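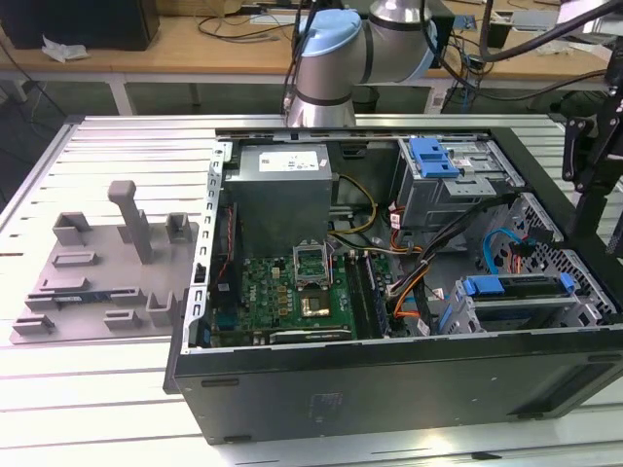 Desktop tower on its side, side panel off

From: Vernon Chisholm
To: Granamcombe Computer Reuse list
Date: 2022-05-09
Subject: Re: Power supplies for the older towers

On the April thread, Oyelaran wrote:

> Can we settle what we do about power supplies? I have been
> swapping out anything under 300 watts, and Plelley says that
> is a waste. Also, do we pass on machines with no test sheet?

I'm with Plelley on this one. A 300 watt unit is plenty for a machine with onboard graphics and one drive. Keep the 500 watt ones for towers that have a graphics card, and write the rating on the shelf tag so the next person doesn't have to open the case.

Please don't open the supply itself. If the fan is noisy or the unit smells burnt, it goes in the scrap bin with its cord cut off.

On test sheets - no sheet, no handover. The blank ones are in the folder by the door. Let the machine run for an hour with the panel back on and write down the highest processor temperature. Anything over 85 C needs new paste and a second run.

Still looking for short SATA cables and case screws if anyone has spares.

Vernon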